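Clanisex öffnet das Simulationslabor für Besucher

22. November 2023. Das Institut Clanisex hat Vertreter aus Wirtschaft und Verwaltung zu einer Vorführung seiner Arbeiten zum robotergestützten Türöffnen empfangen. Die Begrüßung übernahm die Leiterin des Bereichs Robotik, Geeta Rawat. Gezeigt wurden Läufe aus der Simulationsumgebung Tsikata, die seit Juni in Betrieb ist. 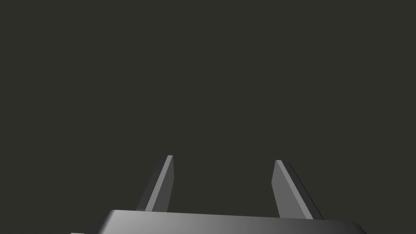
Zweifingergreifer in der Simulation, Finger geöffnet

Parveen Jatoi erläuterte den Aufbau der Versuchsreihe. Sie umfasst 2000 simulierte Läufe, von denen 556 bislang ausgewertet sind. Betrachtet wird vor allem die Annäherung, bei der der Greifer mit offenen Fingern vor einer Fläche in Holzoptik steht.
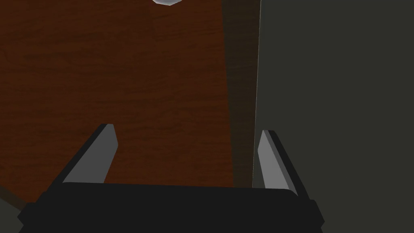

Türknauf als Prüfaufgabe

Im zweiten Teil stand das Greifen eines runden Türknaufs im Mittelpunkt. Die Gäste verfolgten die Darstellung aus der Perspektive des Greifers und erörterten mit dem Team die Wahl der Fingerstellung. Der Projektpartner Femon stellte anschließend die Schnittstelle zur Auswertung vor.

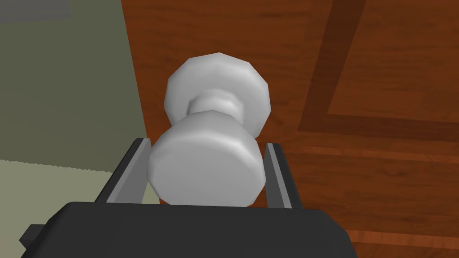

Können Schulklassen und Firmen das Labor ebenfalls besuchen?

Gruppen melden sich schriftlich beim Besucherdienst von Clanisex an. Die Führungen finden im Gebäude Indinico statt und sind kostenfrei.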